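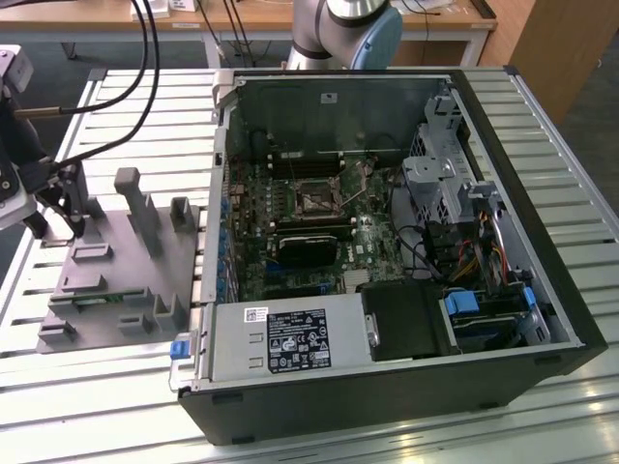
Bullomham housing charity sets out terms for winter night shelter

The Neltitz Trust has published the operating terms for its winter night shelter in Bullomham, which opens in October in the former parcel depot on Canal Street. The shelter will admit single adults with no fixed address who have a connection to the town or have been sleeping rough in it for at least 2 weeks.

Doors open at 7.30pm and close to new arrivals at 10pm. Guests may stay until 8.30am, and a bed is held for the following night unless the guest gives it up or fails to return by 9pm. Beds released in this way are offered first to people referred by the street outreach team, then to those waiting at the door.

The trust recorded 2,831 bed nights last winter at its previous site, against 2,567 the winter before. Emília Hudec, who manages the service, said the increase came almost entirely from longer stays. "The number of separate people hardly moved," she said. "They were with us for more nights each, and the cause was a shortage of places to move them on to."

Under the new terms each guest will be offered a housing assessment within three nights of arrival. The assessment covers income, benefit claims, health needs, previous tenancies and any arrears, and the result is passed to the council's housing options desk with the guest's written consent. Guests who decline the assessment keep their bed.

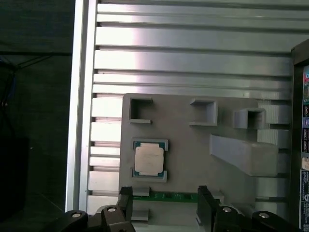 Dogs are allowed if kept in the ground-floor room, which has its own entrance. Storage is limited to one locker per guest — larger items can be left at the day centre on Mill Lane between 9am and 4pm. Couples will be given adjoining beds where the layout permits.

The depot has been leased from Jukora, a local property firm, until the end of March. The rent is set at £150 a month, with the trust paying for heating, water and insurance. Fire detection and emergency lighting were inspected before the lease was signed, and the trust must keep one waking member of staff on each floor through the night.

Yaa Essien, who sits on the trust's board, said no decision had been taken on next winter. The lease has no renewal clause, and Jukora has outline permission to convert the upper floor into flats.

Referrals can be made by the council, the hospital discharge team, the probation service or the outreach team. People may also refer themselves at the door. Questions about the terms should be sent to Darnell Okafor at the trust's office, which is open from 10am to 3pm.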